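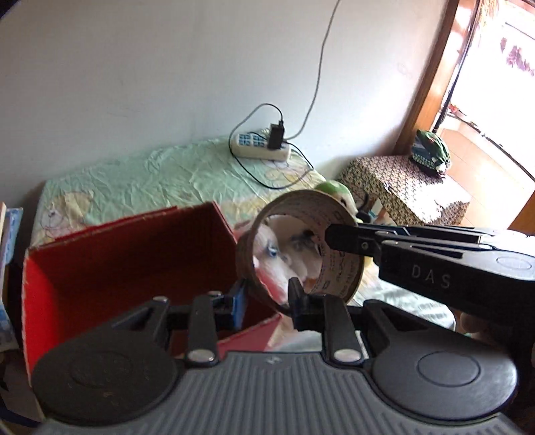 Household Leaflet, No. 55

Packing up a bedroom without losing the tape

When we moved from Starkum to Rorno, I packed the bedroom last, and this was my mistake. The bed became a shop counter. Everything was put there for one minute and stayed there for five days. Now I do the bedroom first, and I write down here what helped me.

Soft toys go in the box at the end. They weigh almost nothing and fill the gaps between harder things, so I don't buy filling paper any more. Toys with plastic eyes I turn with the face inwards, because the eyes scratch easily. If a toy is knitted or has long hair, put it first in a clean pillowcase.

Books are the opposite. Take a small box for them and stop when it is half full, then finish with clothes or a towel. A big box full of books will open at the bottom on the stairs. My neighbour Aurel Vasiliu has an atlas from 1951 which he always carries under his arm, and I think he is right.

The tape has its own rules. Before you put the roll down, fold over the end of it, one finger wide, so that next time you find it at once. Keep the roll in the same place all day. I keep mine beside the box I am filling, never on the bed, where it goes under the blanket. If the end is already lost, turn the roll slowly and feel with the nail. Warm the tape a little with your hands if the room is cold, and it will tear less.

For the bottom of a box use 3 strips: one along the middle and one on each side of it. For the top one strip is enough until you are sure you have finished. I always remember something after I have closed.

Power strips and chargers should be the last thing from the room, and they travel with you. Pull out every plug, also the adapters, because a plug left in the socket can bend its pins when something heavy lies on it. Make a loose loop from each cable and close it with a piece of string. Do not wind it hard around the strip. On the string I hang a paper with the name of the machine, otherwise in the new flat you will try every charger in every telephone.

The sheet stays on the bed until the morning you go. Then it is useful once more: lay the pillows in the middle, tie the four corners and you have a bag. A small table can be carried with its cloth wrapped around the legs, if you fix it with string and not with tape. Tape leaves glue on wood and on cloth.

Mark each box on the side and not on the top, with the room where it goes. On the top you cannot read it when the boxes are standing one over another.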